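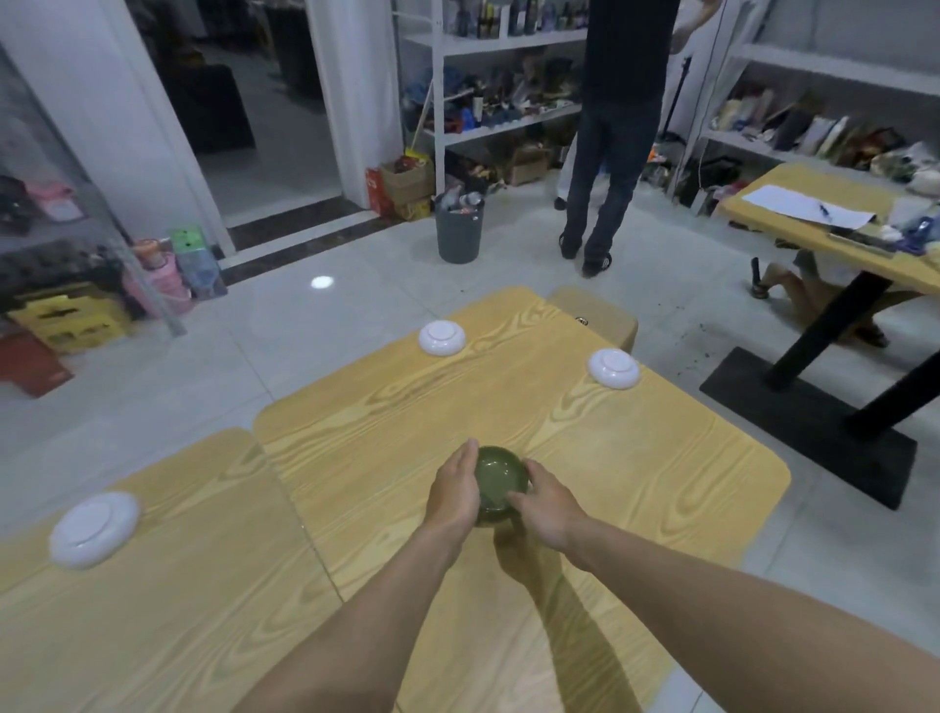 1. What was done in this period

This report covers our work from March to the end of May. The purpose of the project has not changed: the Sirko arm shall take over the sorting and stacking of returned tableware at the Brakthorpe warehouse, and the people who do this work today shall have a say in how it is introduced.

For the arm to learn the work, it needs many examples of a person doing it well. All examples are made by hand, with ordinary plates and bowls on an ordinary table. By the end of May we had 559 accepted recordings. The target for the whole project is 2,000, so we are behind the plan we sent you in winter. The main cause is that we rejected almost all recordings from the first weeks. The hands moved too fast, and the start and the end of each movement were difficult to find afterwards.

Halyna Karpenko has rewritten the working instruction. It now asks for one item at a time, both hands kept in view, and a short stop before letting go. Since this change very few recordings have been rejected.

2. The items

Round plates and bowls are well covered. Oval platters are not, and plates with a shaped rim give the software more trouble than we expected, mostly when two of them are already stacked and the edges must be brought in line. A person corrects this with the fingertips without thinking about it. We have asked the recording staff to do more of exactly this kind of work in the coming period.
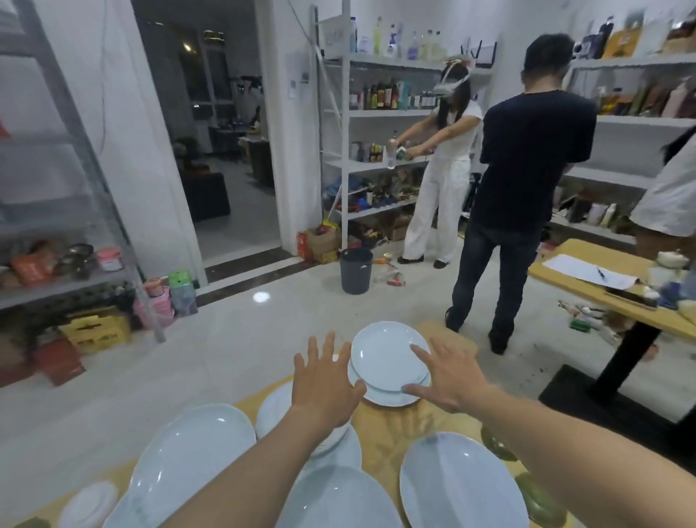 Stacking of plates with scalloped rims, other white dishes on the same table.

3. What it changes for the staff

At Brakthorpe, 21 people work in the returns section. Oona Saarela has spoken with all of them, in small groups and during paid hours. Their main worry is not the loss of jobs – Lirkeo has promised in writing that no position will be removed during the project – but what will be left of the job. Stacking is boring, several of them told her, but it is also the part of the shift when one can talk with a colleague. If the arm stacks, the person checks for chips and cracks the whole day, and this is tiring for the eyes.

We take this seriously. Together with the shift leaders we propose that checking is changed every 2 hours with packing or with work at the loading door. The proposal is now with the management of Lirkeo and we expect an answer before the summer break.

Two members of the returns section have also tried the recording work. Both found it slow, and both had useful remarks on how they lift a bowl from the rim or from the sides, depending on its weight. Their remarks are included in the new instruction.

4. Next period

– Record more oval platters and mixed stacks.
– First trial of the arm at Sterby, outside of normal shifts.
– Second round of talks with the returns section after the trial.

We do not ask for more money at this time. We do ask to move the date of the trial by one month, and Oona Saarela will send the changed schedule separately.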